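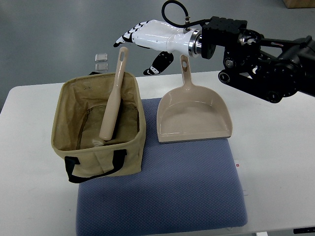 Woltavley Robotics Club, end of term thread. People keep asking what we've been doing since April, so I'm putting it all in one place.

We're entering the household class at the Avley Open. The rules give you a list of tidying jobs and you pick one. We picked the dustpan and brush. The set has to end up in a storage bag, and a run is timed from the moment the arm first moves.

There are 13 of us on the books, though on most evenings you'd get half that. Iwona Kaczorowski looks after the control side. I do the training data and the bookings for the room.

The arm is called Sultana. The name was on it when I joined and I've never found out why. The software that learns from our recordings is Ralum, which two of last year's members wrote for their coursework and left us with very few notes.

How it works, for the new people. Someone drives the arm by hand through the job and we record it. You do that a lot of times. Ralum trains on the recordings and then has a go on its own. If the recordings are sloppy, the robot is sloppy in the same way.

We have 378 recordings we're happy with. There were more than that, but Iwona went through the lot and threw out every one where the driver stopped to think halfway. A pause of a second or two is enough. The model picks it up and stops there as well.
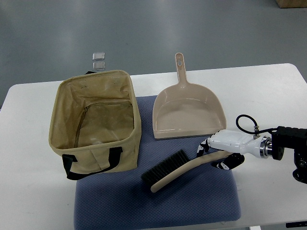

Grasping the brush is where most of our time has gone. The dustpan is easier to plan for, as it has a long handle and sits flat on its scoop. The brush is a different shape altogether. In this one it's lying diagonally across the blue pad, bristles at one end, with the fingers round the curved handle, one over the top and the other underneath. We wanted plenty of recordings with it at a slant like that, because the judges put the things down however they like.

The pad was Iwona's idea. On the bare table the fingertips kept knocking on the surface when the hand came in low, and the arm would fault and need resetting. With something soft under the tools you get a bit of give. I checked with the organisers and a mat is allowed as long as it's declared on the entry form.

Someone asked why we use a canvas bag and why we don't get a plastic tub. The rules say fabric. It's annoying, the sides move if you brush against them and the opening is never quite the same shape twice. We reshape it by hand before each recording, but we don't try to make it perfect.

Scores so far, on its own with nobody driving: 6 clean runs out of our last full set of practice attempts at the brush, which isn't good enough. Most of the failures were the hand closing too early. Iwona thinks it's a delay between the camera and the arm. I think we need more recordings with the handle pointing away from the bag. We're going to try both.

Four of us are in over the holiday if anyone wants to learn to drive it. You don't need to know any programming. It takes an hour or so to get the feel of the hand, then you just do the same job over and over. Bring a drink with a lid.

Next jobs: rewire the emergency stop, write some proper notes for Ralum, send the entry form off. Room's open from 5pm, come in by the side door and ring if it's locked.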